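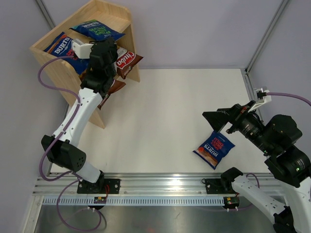 # Chip bags keep sliding forward on a slanted wooden rack

**Nattawut Suwannarat** – posted August 7, 2021 in Nukuner Help > Shelves and Storage

I have a small light wood display rack with two levels, the kind that leans back a little and is open at the front. I use it for bags of chips. The Burts bags go on the upper level and the Chuba cassava chips go on the lower one. I bought it secondhand in June from a shop called Ludelier that was closing, and it didn't come with any instructions or loose parts.

The bags won't stay lined up. If I put in two side by side they sit all right for a while, then one of them turns and a corner ends up hanging over the front edge.

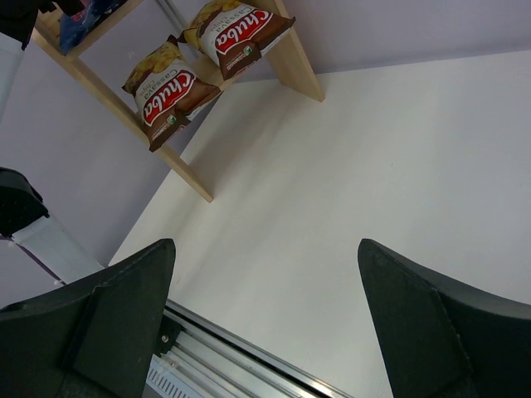 The bottom level is the worse of the two. The wood is smooth and so are the bags, so there isn't much to hold them. I have tried pushing everything to the back, but then the tops fold over and you can't read the flavor.

I don't want to drill into it or paint it. The rack sits on a white table, so anything I add will show. Is there a simple way to keep the bags in place? And is it better to stand them up or lay them flat?

*38 people have this problem*

---

**Ronton**

Lay them flat. Or get a basket.

---

**Liyanage**

I had much the same trouble with a spice packet rack, and there are a couple of things you can do without tools.

First, check that the rack is level from side to side. If one foot is higher than the other, the bags will creep toward the low side and turn as they go. Put a marble on the shelf and see which way it rolls. A felt pad under the low foot is enough to correct it.

Second, line each level with non-slip shelf liner. Buy the thin open-weave kind in beige or cream and it will hardly show against light wood. Cut it a little short of the front edge so it doesn't curl up where people reach in. You don't need glue. If it moves, use a small piece of removable tape at each back corner.

As for standing or flat, I would lean them. Put the bottom seam against the front of the liner and let the back of the bag rest on the back wall. Shake the chips down to the bottom seam first. A bag with its weight at the top will tip over whatever you put under it.

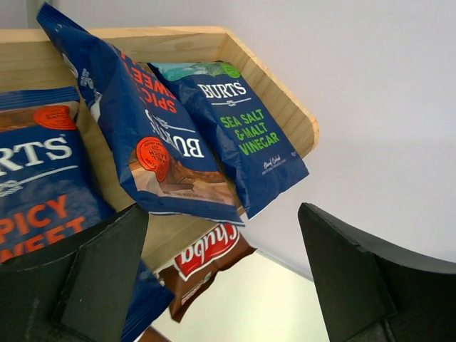

Don't overlap them too much, either. When one bag is tucked under the edge of the next, pulling out the front one drags its neighbor along with it. If you want three bags of the same brand on one level, try them all at the same angle, and if they still crowd each other, keep the third in a cupboard until there is a gap.

---

**Nattawut Suwannarat**

Thanks, I'll try the liner. The marble rolled to the left, so the feet are part of it. Would a strip of wood along the front of the lower level help as well, or would it just get in the way?

---

**Liyanage**

It would help. Use a low strip, held on with removable mounting tape so the rack isn't marked. Wipe the edge first and let it dry. Leave the upper level without one until you see how the liner does.
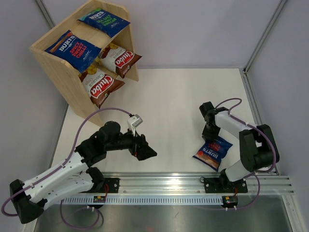
*2 min read*

**More from Shelves and Storage**

- Felt pads that don't fall off
- Removing old tape from bare wood
- Shelf liner: which side goes up?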